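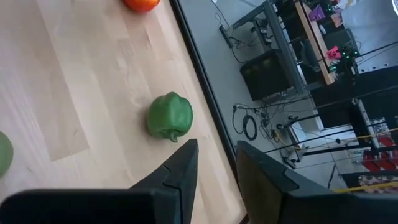
A green pepper between the fingers of the Lenditz gripper.

Lenditz wants $500 a month for its produce-picking kit, and 2 years up front on the contract. The brochure promises 40 kinds of fruit and vegetables. Peppers are on the list, lumps and all. What the list leaves out is how often the arm drops one.

"Ask for the misses," says Ivars Ķēniņš, who buys equipment for the packer Madadura. He asked in June and got a video. The rival Jorar kit costs $65 more and prints its failure rate. I'd start there.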